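The Bag Drawer

Every house has one. Ours was in the hall, second from the top, and it hadn't shut properly since September. Inside: pouches. Drawstring bags. The little cloth sacks that come with shoes, headphones, a travel iron, a set of sheets from Calville that cost 913 kroner and went back to the store without the sack. So we kept the sack. Of course we did.

I asked around for this piece and got the same look from everyone. A bit guilty. Then a hand going into a drawer.

Miroslava Sirko has 19. She laid them out on her bed for me by color, black through to a sort of oatmeal, and could name what maybe half of them came with. "This one was a hat," she said. "This was, I want to say a hairdryer?" She has moved apartments twice and the bags came both times, inside another bag.

Gus Sorensen keeps his in the garage and uses them. Tent pegs, bike lights, the bits off the roof rack. No labels. He goes by feel, squeezes the thing and knows. His wife does not know, and there was a long evening involving a missing Allen key that neither of them wanted to go into.

So what are they for, and which ones are worth the space. I spent a couple of weeks on it. Emptied the drawer, washed the lot, went through them at the table one by one.

Washing first. Most cotton pouches are fine at a normal warm wash, but check the cord. Cheap cord bleeds. I lost a white pillowcase to a red one from Tullent, my own fault, it said so on the tag. Tie the ends together before they go in or the cord pulls back into the channel and you're there with a safety pin for half the evening. Dry them flat. Velvety ones inside out.

Then the sort. Soft cloth, no stiffening, a cord that slides: keep. Anything where the cord sticks, you'll never use it, you'll leave it open and the stuff falls out. Thin shiny ones that came with jewelry, too small for anything but jewelry. I gave mine to the neighbor's daughter and she was thrilled!

The navy ones were the surprise. I had thought of them as all the same bag and they're not, some are wide at the top and hold a good deal more than you'd guess, and the dark cloth doesn't show much. Good for chargers. Good for shoe polish too, if the lid's on tight. I went through the blues by the flowers on the white table, where you can see what is lint and what is a hole. 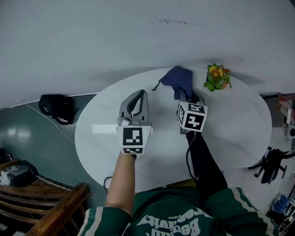 Fixing the ones worth fixing

Torbjørn Aasen does alterations in a shop the width of a door, and he was patient with me. Bring the bag, he says, but try it yourself first. A new cord is the easy one. Cut it twice the width of the opening plus a hand. Pin through one end, feed it round, knot. If the loop is too short the mouth won't open all the way and you'll curse it every morning.

Small holes at a seam, turn it inside out and backstitch over the old line. Holes in the middle of the cloth, he shrugs. Patch or rags.

He sells cord off the roll. Lehner is the one he likes, round and a bit waxy, holds a knot. The Ganda is softer and cheaper and he says it frays, mine hasn't yet but I've only had it two weeks.

Where they go after

Not back in the drawer. Eskil Lindholm hangs his from a row of pegs inside the closet door, full ones only. Empties get rolled and stood up in a shoebox. If the box fills up, some leave. I tried it and it's held so far, exept that my son has found the box and there's a plastic dinosaur in nearly everything.

Sølve Hovland wraps presents in hers. No paper, no tape, and she asks for the bag back at the door, which takes nerve. Her mother has never returned one.

I'm down to 2 spares and a full row of pegs. The drawer shuts. It has batteries in it now, and a lot of takeout menus, and I'm told thats a different article.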